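Contra el árbol de tazas

Silvana Coutinho defiende que una taza colgada es una taza feliz. Yo defiendo los armarios, que tienen puerta y no exigen equilibrio. El árbol de madera clara, con sus palitos apuntando a donde les parece, promete orden y ocupa media encimera. 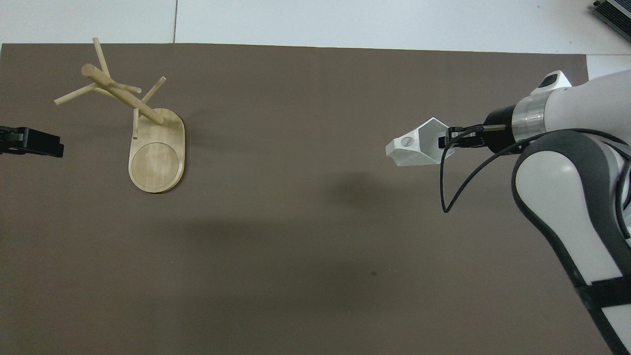 Luego está el montaje. Pagué 40 euros por el privilegio de discutir con un poste que prefiere la diagonal. Mi abuela guardó las tazas boca abajo toda la vida, sin instrucciones ni base ovalada, y murió convencida de que aquello no era decoración.

Silvana insiste en que el mueble da calidez. También la da una estufa, y nadie le cuelga la vajilla.

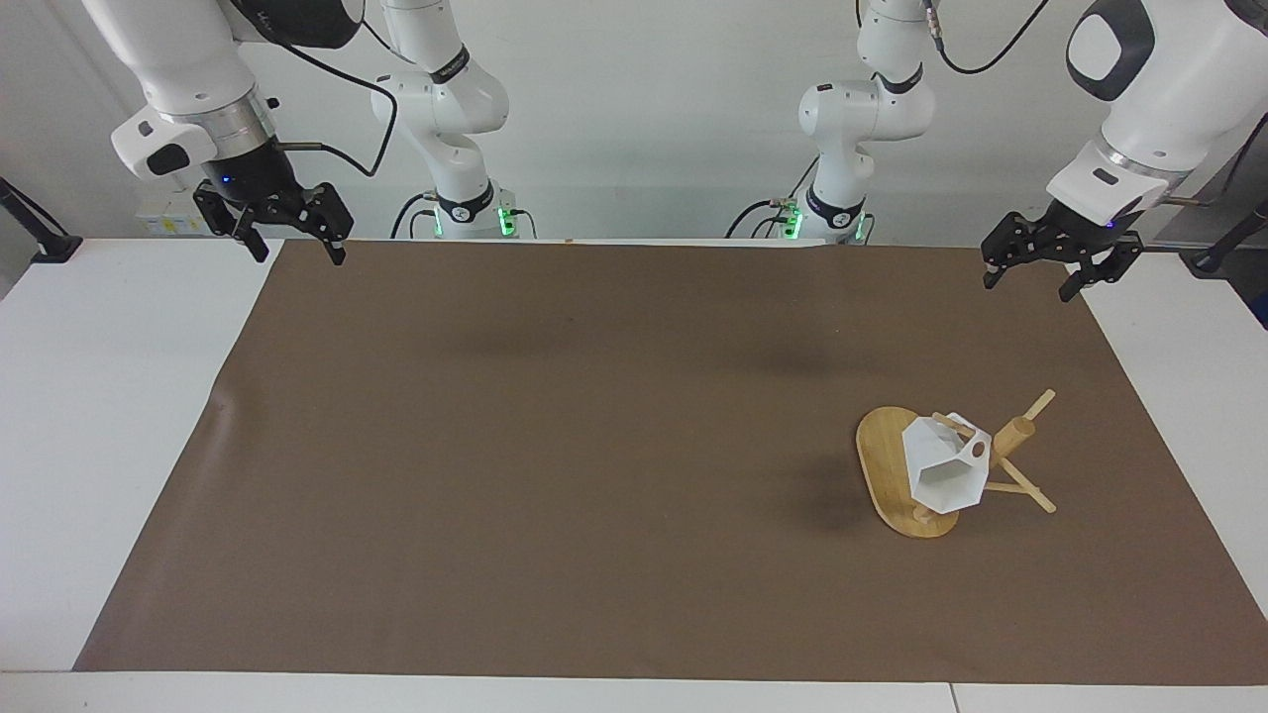 ¿Merece la pena tener uno si se bebe café a diario?

Depende de cuántas tazas se usen: para dos, basta el escurridor. Con cinco empiezo a dudar, aunque a Silvana no pienso decírselo.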